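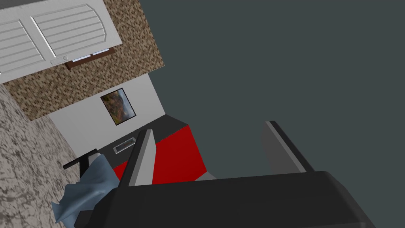 White paneled doors and speckled mosaic tile.

By Bendik Engström
September

Section 3: Your first batch of oat yogurt

Welcome back! If you've washed the jars and lid of your Skunder yogurt maker as described in Section 2, you're ready for the fun part. Oat milk can be a bit moodier than soy (we've had our share of thin batches over the years), so please read the whole section once before you start.

1. Pour one carton of plain, unsweetened oat milk into a saucepan and whisk in 3 tablespoons of tapioca starch while the milk is still cold. Keep going until you can't see any lumps.

2. Warm it over medium heat, stirring all the while, until it thickens enough to coat the back of a spoon. Take it off the heat right away.

CAUTION: Thickened milk holds its heat and can burn you badly. Keep children well back from the stove.

3. Let the milk cool to 100 degrees Fahrenheit. Eetu Lehtinen, who wrote our recipe booklet, likes to stand the pan in a sink of cold water, and that works very nicely if you're in a hurry.

4. Stir in one packet of Manninen vegan starter, then fill the jars up to the line.

5. Set the jars in the base without their lids, put the big cover on, and press START. The green light stays on for the whole run.

NOTE: Try not to move the base or lift the cover while it's working, however tempting it is to peek!

6. When you hear the beep, screw on the lids and chill the jars overnight. The yogurt will still look loose when it comes out of the base, and it firms up a good deal in the fridge.

NOTE: Save a few spoonfuls of plain yogurt to start your next batch, and stir in any fruit or syrup just before serving.

Cleaning the base is covered in Section 4.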